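Stanitcombe Fell Runners – members' list archive
Last updated: August

Re: Kit and start arrangements for the Gronden relay
Posted in August, 9.40 pm, by Faustine Bouvier

Hello all,

Replying to Sihan's message from this morning, which I've left in below for anyone who joined the list after it went out.

> From: Sihan Jiang
> To: members' list
>
> Can someone confirm the start for leg three? The sheet from last
> year has it at the Drundport car park, but the organisers' page says
> the footbridge. I also can't find anything on whether we need full
> waterproofs for the low legs or only for the two that go over the
> top. I'm down for leg three and would like to go and run it before
> the day if I can.
>
> Also, are we entering one team or two? I have heard both.
>
> Sihan

Leg three starts at the footbridge. The car park start was dropped after the resurfacing and last year's sheet was never corrected. If you park at Drundport, allow ten minutes to walk down the lane. The handover pen is on the far side of the bridge, so incoming runners cross it before they touch hands. Please don't stand on the bridge itself to wait, as it's narrow and the race referee had words with one club over it last time.

On kit, the rule is full body cover for every leg, high or low. That means a waterproof jacket with taped seams and a hood, waterproof trousers, hat, gloves, map, compass and whistle. Windproof tops don't count as waterproofs. They check at the start of leg one and then pick runners at random at the finish, and a missing item means the whole team is out. What you wear underneath is up to you, but you need a club vest as the outer layer unless the weather is bad enough for jackets.
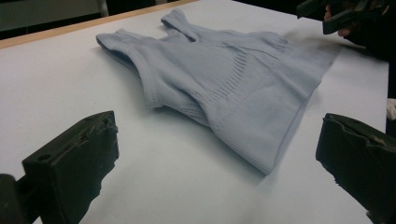

Two teams, both mixed. We are numbers 117 and 219, with 117 the faster one on paper. I'll send the leg order once I've heard back from the last few people. At the moment leg four of the second team has no name against it. It is the short one, mostly track, with one steep pull up from the ford and a long grassy run down to Gronden. It would suit someone who hasn't done a relay before.

Sihan, if you want to look at leg three, I'm free most evenings and can show you the line off the Zeng stones. The obvious path bears left and adds a fair bit. There is a trod to the right of the sheepfold which is much better, although it's hard to find in bracken and I have missed it twice. The top of the leg is 2091 feet and there's no water after the first stream.

Lifts: I can take three from Stanitcombe, leaving at half past six in the morning. If you're running one of the later legs you may prefer to come separately – it's a long time to stand in a field. Parking at the Gronden end costs £10 per car and they only take cash.

Please reply to me and not to the whole list with lifts and leg preferences. I'll bring the race numbers and the spare map with me on the day.

Faustine

Contact the list owner | Messages remain the copyright of their authors | Back to top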